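**Re: [runer-bodywork] Booking length for first-time clients**

Dear all,

Thank you, Olga, for starting this one off. I've been meaning to write since I saw your note, and then the week filled up in the way weeks do, so forgive me if some of this has been said by the time it reaches you.

On February 24, 2023, Olga Leitão wrote:

> I've been giving new clients the same hour as everyone else and I keep running over. By the time we've gone through the health form and had a chat about what they want, there's barely forty minutes left on the table, and then the next person is already sitting outside. Do others book longer for a first visit? And if so, do you charge for it?

I do book longer, and I wish I'd started years earlier! When I first rented the room in Brandão I was so anxious to look busy that I packed people in with hardly a gap to change the towels. My shoulders paid for it, and I suspect a few of my clients did too. These days a first visit is an hour and a half, with the talking included, and I charge the same as for an ordinary hour. I think of the extra as my side of the bargain — most people come back, and the second appointment goes so much more smoothly when I already know about the old knee operation or the bad reaction to lavender.

I also send the form out beforehand now. Some 241 of them have gone out by email so far (my filing is better than it used to be), and the great majority come back filled in. The ones that don't, we do together over a glass of water, and it's no trouble.
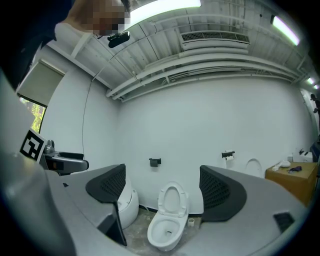

Jean Skinner wrote to me off the list to say she does it quite differently, and was happy for me to pass it on: she keeps everyone to the hour but rings new clients the evening before, and she finds people tell her far more over the telephone than they ever would on paper. She did warn that a ten-minute call can easily become forty.

I can well believe it. I tried ringing people for two months and was hopeless at hanging up, but for anyone who is brisker than me it might be just the thing, Olga, especially if your room is booked by the hour and you can't stretch.

One more thought, on the question of the next person waiting outside. Could you leave three slots a week marked for new clients only, with a break straight after each? Then if you run over it's your tea that suffers and not somebody's appointment.

Do let us know what you settle on. And if anybody has a spare face cradle cover in cotton, I'm two short and would gladly pay the postage.

Warmest wishes to all,

Florêncio Esteves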